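Notebook – packing bench, Womport unit
2020-09-05

Back on the small-goods packing trial. Same question as before: does the Jodotura layout save any time, or does it only look tidier when someone comes round? I am still in the second camp but trying to be fair about it.

Bench cleared and wiped first thing. Tape guns on the right, void fill underneath, flat cartons stood on edge in the rack. The plan wants the cartons on the left, which is fine if you are left-handed and had the plan drawn up for you. Left them where the plan says anyway, otherwise we will be told we didn't do it properly.

Running total for the old layout stands at 3,138 cartons. New layout is at 1,116 as of last night. The summary sheet puts these two next to each other as if they were comparable. They aren't. The old layout figure includes all the dull weeks with one size of carton, and the new one has had mixed sizes from the start, plus a change of tape. If the new layout comes out slower I would not believe that either.

Morning batch: mixed sizes, Slanina tape. It tears cleanly but doesn't like the recycled board. Corners lifting on several by the time they reached the pallet. Pressed them down by hand and put a second strip across. The second strip isn't in the timings, and I want it noted here because it won't be noted anywhere else. Anybody reading the sheet would think one strip held.

Tried the reel from the old stock on the same board for comparison. Held better, noisier, leaves a ragged end. I'd go back to it tomorrow.

Headsets are on the kit list again. The argument for them is that whoever is packing can call out carton sizes without looking up, and the person on the sheet can keep up. In practice half of what gets said is "say again". At a bench this size you can simply talk to each other.

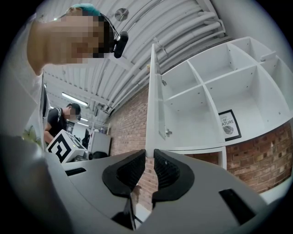

At the bench – headset on, white marker box on the table behind.

The grey table is a decent height for standing work, I'll give it that. My back was fine at the end of the morning, and it usually isn't. Against that, the surface is slippery and light cartons creep when you run the tape gun over them. You end up holding the thing still with your forearm. A strip of rubber mat would sort it out and costs next to nothing. Asked for one before, asking again.

Shelving against the brick wall: still not convinced it belongs there. Every trip to it is a turn and a couple of steps, and the layout drawing shows it as though you could reach it from where you stand. You can't, unless you lean right across whoever is next to you. Moving it to the end of the table would help more than anything else in the plan. I said so at the start and was told the positions were fixed for the trial. Fixed by whom, I don't know.

Afternoon batch: 20 cartons, all one size, for Andano. Went smoothly, as one size always does. Finished early and used the spare time to repack 12 from the morning where the flaps had bowed. Too much void fill, my fault on at least a few of them. The instruction says "fill until firm", and firm seems to mean something different to everyone who reads it. Suggest we write down a level instead, say up to the crease, and stick to that.

Shake test on the repacked ones: no rattle. I don't put much weight on it. A carton shaken for a moment over a bench says little about a week in a van.

The claim in the trial notes that the new layout "reduces fatigue" needs a source or needs to come out. No one has asked me whether I'm tired, and I have been here for all of it.

To do:
– rubber mat for the table (third request)
– old stock tape back on, note the change on the sheet this time
– separate column for second strips
– agree the fill level and write it on the wall
– ask again about moving the shelving before the October review
– find out who has the good scissors

Cartons swept up and the offcuts bagged. Reel left on the gun is nearly out, so change it before starting.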